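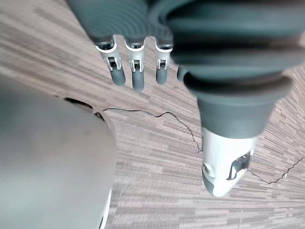
Gray robotic hand with its fingers lowered toward a carpeted floor.

Scoring table changes for the Gonham Summer Basketball League

Effective 7/15/23, all league games at the Gonham and Coetzee gyms will use the revised scoring table procedure. The change applies to every division, including the eighth grade bracket. Game length and foul limits stay the same.

The table crew goes from two people to three: a scorer, a timer and a shot clock operator. Teams listed first on the schedule supply the scorer and the timer. The league assigns the shot clock operator. In divisions that play without a shot clock, the third seat goes to an assistant scorer, who tracks team fouls and timeouts only.

The scorer keeps the official book. Rosters must be entered 19 minutes before tipoff, with numbers in ascending order. A player added after that time may play, but the addition is charged as an administrative technical foul. Under last season's rule it was a warning. Coaches who were with us in February for the winter session will already know the new version.

The timer starts the clock on the official's chop and stops it on the whistle. If the clock fails to start, the timer notes the time shown and tells the nearest official at the next dead ball. No correction is made from the table without the official's signal. Where the timer has definite knowledge of the elapsed time - a running count or a backup stopwatch - the official may use it.

The possession arrow is switched when the throw-in ends, and not when the ball is handed to the thrower. Most of the book errors sent in last summer came from switching early. Of the 344 game sheets reviewed by Anathi Botha, who handles scorebooks for the league, 65 had an arrow entry that did not match the held ball record.

Game sheets are now filed through Cladance. Enter the final score, team fouls by half and any technicals, then attach a copy of the book page. Sheets are due by noon on the day after the game. Paper sheets will still be accepted at Coetzee until the wireless connection there is repaired.

New crew members need one training session, held in Room 1220 at the Erkance Center before the evening games. Bring a pencil and a blank book page. Returning crew members can skip the session but must read the revised table sheet and sign the back page. Signed pages go to the site director at either gym.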